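Safe working rules for a shared robot arm bench
Student project report, Stemgate, module group Trullbridge
08/07/2021

13 shares 5 comments

1. What we set out to do

Write a set of working rules for the arm bench that people would really follow. The old sheet was 17 rules on two sides, small print, mostly copied out of the manual for a much bigger machine. Hardly anyone read it. Our job was to cut it down, try it, then say what worked and what didn't.

Not a full risk assessment. That belongs to the department and we only read it, didn't change it.

2. What we read first

ISO 10218 for industrial robots and ISO/TS 15066 for the collaborative sort. Heavy going, both of them. Main thing we took away is that the arm on its own isn't the thing you assess, you assess the whole job: arm, gripper, what it's holding, table, people. A soft gripper holding a kitchen knife is not a safe gripper.

Also the Prosirlow bench notes, which are shorter and in plain English. We borrowed the layout from those (one line per rule, a verb at the front).

3. The rules, second draft

Say "moving" out loud before any motion starts.
Keep one hand by the stop button when new code runs for the first time.
First run of anything at low speed, with the gripper empty.
Hands off the table while the motors are on. Stop, then reach.
Only things on the object list go on the table. No drinks, no phones, no screwdrivers.
Check the cables have slack at both ends of the reach.
Write down every stop in the log, even the silly ones.
Park the arm before you leave.

We had a rule on long hair and sleeves as well but it's already on the door, so took it out.

4. The object list

More argument over this than over anything else. Started with whatever was in the drawer. Then agreed on light things with no sharp edges, nothing that shatters, nothing with liquid in it. Wooden blocks, a cup, a plate, fruit. Fruit stayed on the list after a long talk, it has to be thrown out at the end of the week and someone has to remember to do it.

Spacing matters too. If things are too close the gripper knocks one while going for another, and then people reach in without thinking. That reach is the real danger, not the knock. So the rule about stopping first and the rule about spacing really belong together, and we should of put them next to each other on the sheet.

5. Trying it out

Ran in March on the Skjelbred bench. 719 runs in the log by the end. Every stop got a line saying who pressed it and why. Most were gripper near the table top or a cable pulling tight. A few just say "nerves", which is fine, we want people to press it when they're nervous.

The "moving" rule was the one people liked least at first, felt daft saying it. By the second week most did it without being asked. The log rule was the worst kept. Gaps in it on busy afternoons, so the numbers on stops are too low and we can't say by how much. Should have been a tick box and not a sentence.

6. Problems

The low speed rule needs a number. We wrote "low" and everybody had their own idea of low. Left it to the bench lead in the end, not a good answer.

No rule for two people working at once. Who says moving? We think whoever has the stop button but didnt test it.

We also marked our own homework a bit here, as the people who wrote the rules were half the people using them. A group who had never seen the bench would be a fairer test.

7. Next

Tick box log. A speed figure agreed with staff. Rules on one side of card, fixed at eye level. Keep the object list as it is for now and look at it again when somebody wants to add to it.

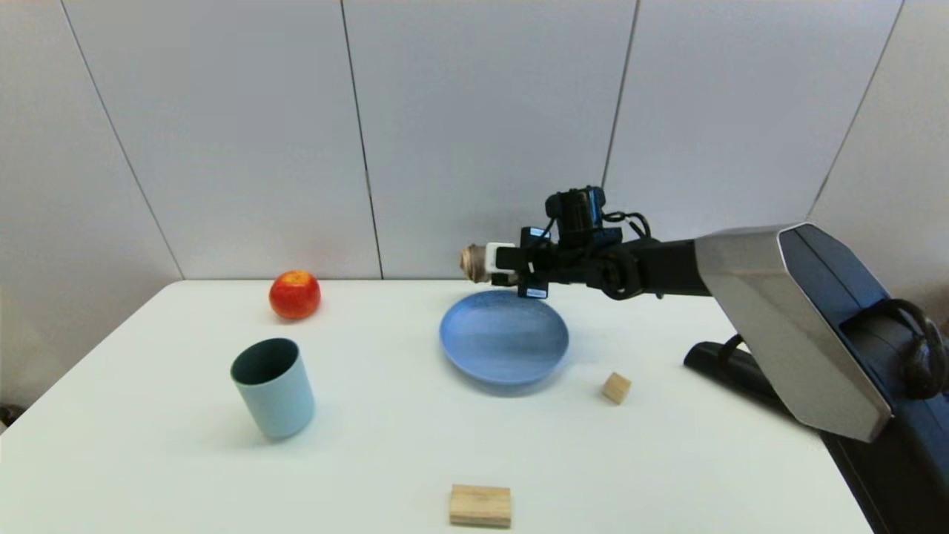
Fig. 1. Arm over the bench with plate, cup, apple and two pieces of wood set out.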